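Stundura Support Community
Arms and Workcells – Before You Buy

Is the Stundura two-arm tabletop kit suitable for a shared teaching laboratory?

Posted by Snežana Kovačević
September 25, 2024

Our department is preparing a purchase request for a tabletop manipulation kit and has been asked to compare two offers. The first is the Stundura kit with two arms, parallel grippers and a wrist camera on each arm. The second is a service contract from Lutoria, under which the supplier installs its own cell, maintains it and removes it at the end of the term.

The equipment would be used by students in their second year, in groups of six, for sorting and placing small household objects and plastic toy food. We do not expect high speed or heavy loads. We would need the following to be clear before the request goes forward:

Whether the standard fingers will hold rounded plastic objects without special pads.
Whether the enclosure and curtains are included in the price or must be ordered separately.
How much staff time is required to keep the arms calibrated during a teaching term.

The sales office has answered the second point in part, but the answer referred to an earlier version of the price list. Replies from institutions that have had either product in regular use would be appreciated.

Daithí Mac Giolla

The curtains are not included. We ordered ours with the frame and they appeared as a separate line on the invoice. Ask for a written quotation that lists the frame, curtains, lighting and cables individually. I cannot comment on Lutoria.

Manuela Cocco

Our teaching unit has operated the Stundura kit since February, and I am responsible for the bookings and the maintenance log. I will take the points in the order given.

Fingers. The standard fingers are adequate for most toy food. Short, thick items with a rounded end are the least forgiving, as they roll when the first finger touches them slightly before the second. We ask students to approach such items with the fingers well apart and to close slowly. Leafy parts made of soft plastic should be kept out of the grip, and we include this in the written instructions for the first session. The pads wear on the inner face, and a spare set should be included in the original order.

Enclosure. I agree with the reply above. I would add that black curtains are worth the expense. Our wrist cameras had difficulty with background movement when the cell stood open to the corridor, and the object detection supplied with the kit became noticeably more consistent after the curtains were fitted. Please also check the height of your ceiling lights. A matte table surface still produces bright patches under a strong lamp, and it will show scuffs within the first term.

Calibration. The manual proposes a full calibration every 128 operating hours. In a shared laboratory this is optimistic. Students lean on the table, and the cameras are easily disturbed when cables are moved. We perform a short check at the start of each teaching day and a full calibration every 19 sessions. The short check can be done by a trained assistant. The full procedure requires two people, one of whom should have attended the supplier's course.

The following pictures are of toy food exercises on the table, two from the wrist cameras and the last from the fixed camera.
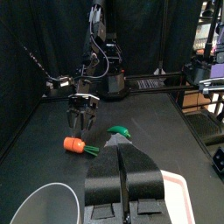
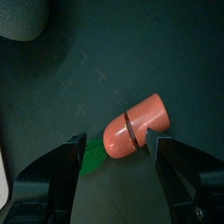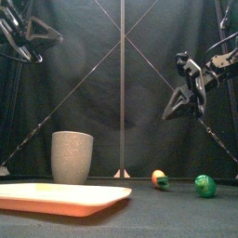

With regard to the service contract, we requested a quotation from Lutoria at the time and decided against it. The terms were reasonable, but any change to the layout of the cell had to be made by their technician, and our course changes its exercises too often for that arrangement. A department with a fixed program and limited technical staff might well reach a different decision.

I would also recommend asking Stundura for the current list of spare parts with delivery times. Finger pads reached us quickly – a replacement wrist cable took considerably longer, and one arm was out of service until it came.

Donal Mac Suibhne

Same experience with the cable. Order two.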